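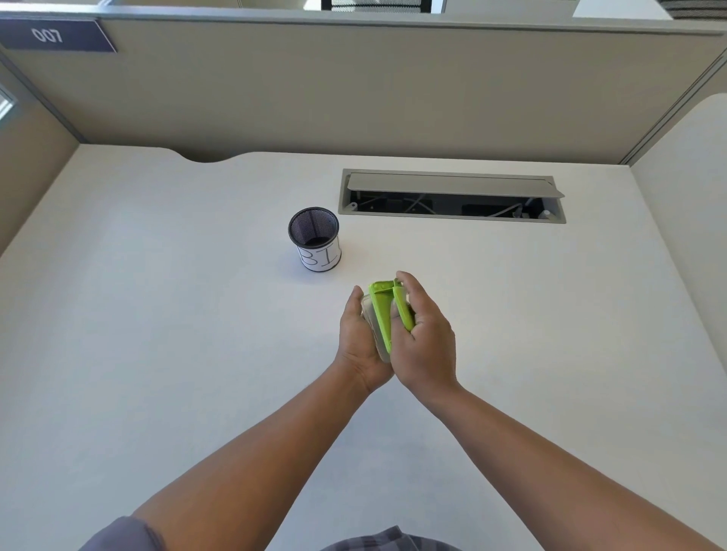

Green and clear plastic piece, held over a white desk.

Print | E-mail
3 min read
November, by Lensa Shiferaw

Office walk-round, Drandton building, second floor

Fire door by the stairs: closes by itself. Sign says "keep shut". It was wedged with a box of paper when I arrived at 9.40. FAIL, again.

Extinguishers: tags in date. I'd like to see who signed them, as the initials match no one on the Mersha list. PASS for now.

Extension leads: one plugged into another under the window desks. Robel Sisay says it is temporary. He said so last time. FAIL.

Heater, bay 144: rated 2000 watts, label readable, flex sound. Whether anyone needs it is another matter. PASS.

Walkway width: 900 mm wanted. Nearly met, if you ignore the coat stand. I don't. FAIL.

First aid box: plasters present, eyewash missing. The order is said to be "with Irkesville". No order number shown. FAIL.

Desk surfaces: tidy where I looked. They had notice of the visit. PASS.

Emergency lights: Tsion Assefa reports a full test. No entry in the log book. NOT ACCEPTED until written up.

Re-check: fire door and leads first.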